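## The greenway plan is back, and so are my questions

The Castby to Plellthorpe greenway has returned. Anyone who has read this newsletter for more than a couple of years will remember the last version, which came with a logo and a set of drawings in which every person was thin and every dog was on a leash. It went quiet after the grant fell through. Now a new draft plan is out for comment, written by a consulting firm called Pylypenko, and the town wants our thoughts by the end of March.

I read all of it, including the appendices. I walk most mornings and I would love a safe way to get to Plellthorpe without using the shoulder of the county road. So I am the kind of person this plan is for, and I still came away unconvinced.

**The money**

The figure being passed around is $974 per household. The plan says this is the share of the building cost, spread over the life of the bond. Fine. But the table behind it covers construction only. Mowing, drainage, signs, tree work and resurfacing are listed in a separate section under "operating considerations," with no dollar amounts at all. A path is a thing you have to keep paying for. We learned that with the tennis courts, which cost very little to build and now have weeds growing through the baseline.

I asked at the open house what a year of upkeep would run. I was told it would depend on the surface chosen. I asked which surface would be chosen and was told that would depend on the upkeep budget. Draw your own conclusions.

**The users**

The plan forecasts 1550 trips a day in summer. I would like to see where that comes from. The footnote points to a "regional comparison model," and the regions being compared are not named. If one of them is a lakefront with a boardwalk and ice cream stands, it tells us nothing about a path that starts behind the feed store and ends at a park-and-ride.

There is a simple way to get a better number. Put a counter at each end of the existing farm lane for one summer and see who already walks it. The lane isn't pretty, but people who want to walk do use it. The plan mentions counters once, as something to buy after the path opens. That seems backward to me - you measure before you spend, or you are only measuring how you feel about having spent.

**The surface**

Most of the heat at the open house was over asphalt versus stone dust. The plan prefers asphalt, and its reasons are mostly about strollers, wheelchairs and road bikes. I take the wheelchair point seriously and I think everyone should. A path that some residents can't use is a poor thing to ask all residents to pay for.

What I don't accept is the claim, repeated on two different pages, that unpaved paths "fail within a few seasons." Some do. They fail when water is allowed to run down them, or when trucks are allowed on them, or when the base was thin to begin with. Well-built crushed stone can be firm enough for wheels, and it can be patched with a rake and a load of material. Asphalt over a bad base cracks, roots get under it, and then you need a crew and a hot mix delivery. The draft compares a good asphalt path with a bad gravel one, and guess which comes out ahead.

I would also like to know what happens in the low stretch near Wata Creek, which floods. The map shows the path crossing it at grade. The text says "drainage to be addressed in final design." That is 27 pages of benefits and one sentence on the creek.
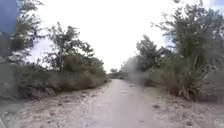 *A track of compacted earth and gravel, worn smoother down the middle.*

**The route**

There are 2 routes in the draft. The northern one follows the old property lines and needs easements from several landowners, whose views are described as "generally supportive." I would want that in writing before a dollar is spent. The southern one stays on public land for most of its length but is longer and crosses the county road at the bend by the quarry entrance. I have crossed there on foot. I wouldn't send a child across it, with or without a flashing light.

The scoring table gives the northern route the win by a wide margin. Look closely, though, and most of that margin comes from a category called "visitor experience." Safety and cost together count for less than the view. Change the weights a little and the result flips. I did this on the back of the handout during the slide show, and it took me less time than the slide on branding.

**What I'd like to see**

I am not asking anyone to vote the thing down. I'd sign up tomorrow for a modest version - fix the existing lane where it holds water, build a proper crossing, grade it so a wheelchair can get through, and count the people using it. If the numbers are good, come back and ask for more. A smaller first step would also give us a real upkeep bill to look at, in place of a blank column.

The full draft is at the front desk of the town office and at the Castby library. Comment forms are next to it. They have a row of smiling and frowning faces at the top, which you can skip. There is a box underneath for written remarks, and if you run out of room they have to accept extra sheets. I used two.

A second open house is planned at the Plellthorpe grange, starting at 7 p.m., with the date to be posted on the town office door. Bring the page with the scoring table. Ask about the creek.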